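Omcombe Desk Records: README

2 min read
Print this page | E-mail this page

Last updated February 19, 2025
Maintained by Cinzia Fontana and Dolores Blackwood

What it is

Omcombe Desk Records is a set of written records of what sits on people's work desks and where it sits. One record covers one desk at one time. There are 208 records from 16 desks, and 109 different item names are used across them. The records are plain text tables. You can open them in any spreadsheet program.

We started it to settle how the desks at the Omcombe office should be laid out when the old furniture was replaced with Lévesque tables. The layout question was answered in October. The records kept going after that, and other people asked for copies, so this file explains how to read them.

What is in the folder

records.csv — one line per item per record
items.csv — the item names, with the other words people use for the same thing
desks.csv — one line per desk: surface, finish color, which hand the user prefers
zones.txt — the zone plan, also given below
changes.txt — corrections

Zones

Every desk is divided the way the seated person sees it. Near and far are measured from the chair edge. Left, center and right are thirds of the width. An item that crosses a line goes in the zone that holds most of it. If that can't be decided, put both zone codes in with a slash, as in NL/NC.

Monitor stands, lamps clamped to the back edge and anything on the wall are left out. Things in drawers are left out too. Cables are recorded only when they lie across a working area.

Small items

Most of the questions we get are about small items, so they take up most of this file. The mouse is the item with the most lines in records.csv. Its direction is written by where the button end points, using the clock: 12 is straight away from the chair, and a mouse turned with its buttons toward the far left is 10 or 11. Wired and wireless mice have separate item names.

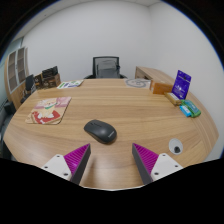 Wireless mouse on bare wood, illustrated mat to the left, small round dish to the right.

A mouse that is off its mat gets the surface code W (wood), L (laminate) or G (glass), and the mat is entered on its own line even if nothing is on it. Do not enter the mat as the mouse's surface just because the two are near each other. We made that mistake in the first 60 records and had to go back through all of them.

Mats are entered as "mat, plain" or "mat, illustrated." For illustrated mats the notes column has a few words on the print so that two mats on the same desk can be told apart. "Cartoon animal, cream, green at neck, pink and mauve behind" is plenty. Please don't write the name of a character unless it is printed on the mat.

Dishes, trays and cups that hold other things get one line for the holder and one line for each thing inside, if you can tell what the thing is. If you can't, write "small object" and its color. A dish with one small black object in it is two lines:

dish, round, small / pale gray
small object / black / in dish

Guessing is worse than a vague entry here. Dolores spent a long afternoon undoing entries where every small dark thing had been put down as a USB receiver.

Brands

The brand column is filled in only when the name can be read on the item. Do not fill it in from the shape, or from knowing what the office bought. Where there is a mark but it can't be read, write "mark, unread." Those lines are kept separate from the ones with no mark. If the same item appears in two records and the name is readable in only one, each record keeps its own entry.

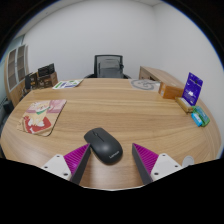 Charcoal-gray mouse with "Lenovo" readable near the palm end.

For the mouse in the picture the brand column says Lenovo, color is "gray, dark" and direction is 10. We use "gray, dark" for both charcoal and dark gray because three of us could not agree on the line between them. Black is its own color. Silver is used for print and metal parts only.

Wood tops

Desk surfaces are recorded by color and grain direction, as in "light, grain side to side." Species is left blank unless desks.csv has it from the maker's label. Banding in the grain does not need a note. Stains, rings and scratches do, with a zone code.

Known problems

Desks 4 and 11 were swapped around partway through and a few records have the wrong desk number. The ones we know of are in changes.txt.

The Prudadov desks were recorded by one person and the rest by two, so the Prudadov notes are shorter.

Left-handed users are underrepresented. Don't use the set to say anything about which side people keep a mouse on.

Item names came out of an older Emik stock list and some are odd. "Rest, soft" is a wrist rest. "Holder, low" is any tray under the height of a cup.

Paper is badly covered — stacks are counted as one item no matter how high.

Adding a record

Copy the blank record at the end of records.csv. Do the far zones first, then the near ones, left to right. Record the desk as you find it and leave everything where it is until you're done. Send new records to Cinzia, corrections to Dolores.

Print this page | E-mail this page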